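**Ticket 208: Episode 4 of "The Lamps of Civov" cuts out before the end**
Opened 1/28/26
Status: waiting on listener

Hello, and thank you so much for writing in to the Sestitell help desk! I'm sorry the serial let you down right at the cliffhanger (and what a place to stop, with the ferry captain halfway through her confession). I've copied your notes in below so that everything sits together.

**What you told us**

- Episode 4 stops at 19 minutes and the app jumps straight to episode 5
- Episodes 1 to 3 play fine, start to finish
- Same thing on your phone and on your tablet
- You have the Hastelville season pass, bought through the website

**What I've tried so far**

1. Played episode 4 on our own test account. It ran the full 37 minutes, closing music and all, so the master file is good.
2. Signed in with a season pass like yours and got your exact problem on the first go! I was rather pleased, I'll admit, as these things so often hide when you go looking for them.
3. Compared the two downloads. The season pass copy is an older upload, from before the studio delivered the final mix with the storm sequence put back in.
4. Asked the catalog team to point the season pass at the new file. They did that this morning, and some 400 other listeners should be getting the right one too.

**What I'd like you to try**

Please remove episode 4 from your downloads, close the app all the way, open it again, and download the episode fresh. The length beside the title should say 37 minutes. If it still shows the shorter one, go to Settings, then Storage, and choose "Clear saved audio." That will take your other downloads with it, I'm afraid, but your place in each episode is kept.
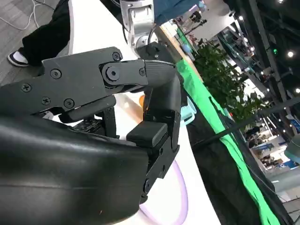 *Black finger plates and linkages, with the round pivot bolt at the joint.*

You also asked whether the bonus track, "Song," belongs before or after this episode. It goes after, and it has a few lines in it that give away the captain's secret, so do save it if you can bear to! Our list had the two the wrong way around and I've asked for that to be fixed as well.

I'll leave the ticket open until I hear how the new download goes.

Warmly,
Sestitell Listener Support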